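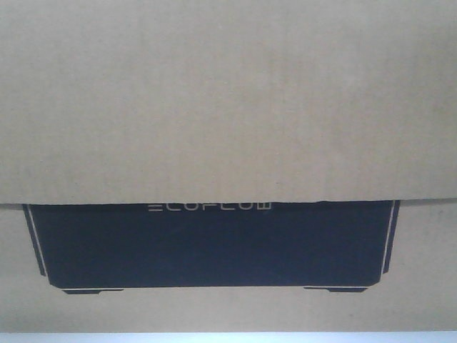
How Does a Robot Read Half a Word?

A robot's camera does not know what a box is. It sends the computer a grid of tiny colored dots called pixels. Each dot is stored as numbers. Software has to turn those numbers into something useful, like "edge" or "letter."

Ketsara Inthanon writes that kind of software at Clavanora. Her program is called Vastow. It looks for places where the color changes fast. Brown next to dark blue is probably an edge. White on dark blue might be writing.

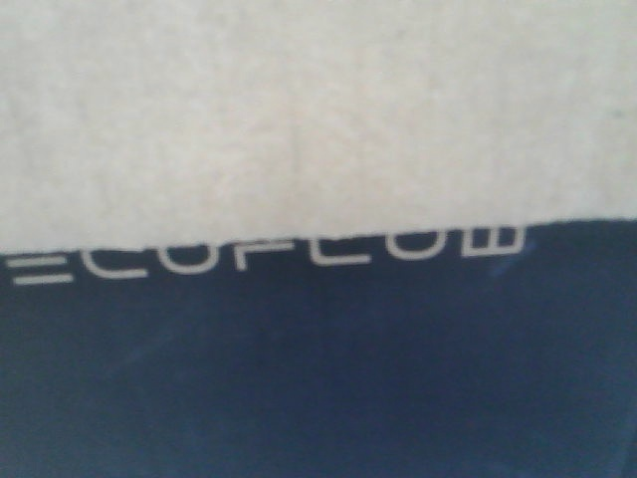
Reading time: 2 minutes

Letters are harder when something covers them. With its top hidden, an E can look like an equals sign, and an O can look like a U. You can probably still read ECOFLOW, because your brain fills in the missing parts.

Vastow makes guesses too. It compares each shape with letters it has stored and gives every guess a score. Suppose O gets 50 and U gets 50. That is a tie, so the program checks the letters on both sides and compares the whole word with a list of 287 names.

If the score is still too low, the planning part of the software can ask for a second look from another angle.

Try it yourself: write a word, cover the top half with paper, and ask a friend to read it. Then cover the bottom half. Which is easier?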